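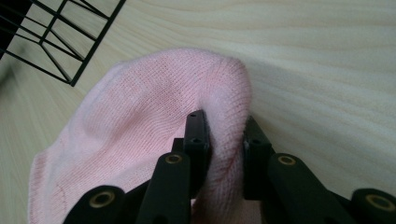

Fine, even stockinette in baby pink

From: Gobnait Nic Giolla
To: Skaltbridge Knitters list
Subject: Re: afterthought heels, am I crazy?

Remzi Coşkun wrote:

> Hi all. I've been knitting top-down socks with a heel flap for
> years and I'm fine with them, but I have two skeins of a
> self-striping yarn (Clirnus, the fingering weight) and the flap
> chews up the stripes something awful. A friend told me to do an
> afterthought heel, where you knit a plain tube and cut into it
> later. CUT into it. Am I crazy for even thinking about this? Also
> does it fit a high instep, because mine is high. And is there any
> point in a lifeline if I'm just going to snip one stitch?
>
> Remzi

Remzi, you are not crazy, and I'm so glad you asked, because I have been waiting for a reason to talk about afterthought heels on this list since November!

First, the cutting. You snip one leg of one stitch, right at the middle of the back of the sock, and then you unpick that row outward with a needle tip in both directions. The knitting does not fall apart. Stockinette wants to run up and down, and you're going sideways, so you have to tease every stitch out one at a time (it's slow, I put the radio on). If you'd like a gentler way in, knit the heel row with a piece of smooth scrap yarn, then slide those stitches back to the left needle and knit them again with your sock yarn. Later you pull the scrap out and there are your live stitches. Some people call that one a forethought heel. I do it that way for gifts and I cut for myself.

About the lifeline: yes, put one in. Put in 2, one on the row above and one on the row below. I use spare sock needles a size smaller than my working ones, picking up the right leg of every stitch, and that way when I unpick I'm already set up to knit. Do this in daylight if you can. With a plain light color it's easy because you can see every little V and just follow the line across. With your stripes, try to put the heel at a color change, and then the row is practically marked for you.
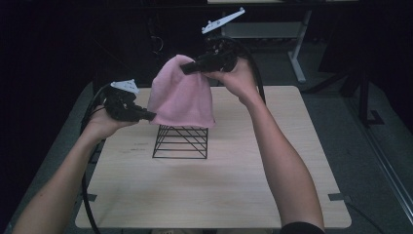

The thing that changed my heels the most was picking up on a flat surface and not in my lap. I used to hunch on the couch with the tube bunched over one knee, and I'd split a stitch or wander up a row every single time. You want to lay the leg down, smooth it out from the center and let the whole thing rest while you work, so nothing is hanging and pulling on the row. Any table will do, but a plain light wooden top like the one in the picture is lovely for dark yarn, and if you're working with something pale, put a dark dish towel under it. Keep your elbows low too. My neck has forgiven me since I started doing this.

Now, the high instep. Mine is high as well, and the first pair I made this way were so tight across the ankle that I could barely get them on. The trouble is that the basic version uses exactly half your stitches and closes like a toe, and there's no gusset anywhere. Things that have helped me:

Pick up extra stitches at each corner. You need a couple there anyhow to close the gaps, but don't decrease them away on the next round. Leave them alone for a bit.

Knit a few plain rounds before you start decreasing. The Lindqvist sock pattern goes straight into the decreases and I think that's where most of the tightness comes from. I do 5 plain rounds, and on my husband's socks I do more.

Put the heel on more than half the stitches. On a 64-stitch sock I'll use 36 for the heel. It looks lopsided on the needles and perfectly normal on a foot.

For the last bit, I stop decreasing while there's still a decent width left and graft it. If you go on until there's hardly anything on the needles you get a little point at the back of the heel, like an elf. (My sister asked for the elf heels on purpose. There's no accounting for sisters.)

The best part is what it does for the stripes. You get a bullseye on the heel that matches the toe, and the leg and foot just run on with nothing interrupting them! And when the heel wears through, you can pull it out and knit another. I have a pair on their third heels.

As for yardage, my last pair in the fingering weight took 290 yards and weighed 73 grams on the kitchen scale, with legs on the short side. I wind the heel yarn off first into two little balls so I don't get to the end with a long leg and no heel. Ask me how I learned that one.

I've got a printed sheet with the corner pickup drawn out step by step, and I'll bring copies to the next sit-and-knit at the Skaltbridge library. If you can't make it, send me your address off list and I'll mail you one. Does anybody else have a trick for the corners? I've tried twisting them and I've tried picking up from the row below, and I still get a tiny hole on the left side only. Drives me up the wall.

Please post a picture when the first one's done, Remzi - I want to see that bullseye!

Gobnait

P.S. Has anyone tried the Tellix needles for this? They're supposed to be very pointy and I'm tempted.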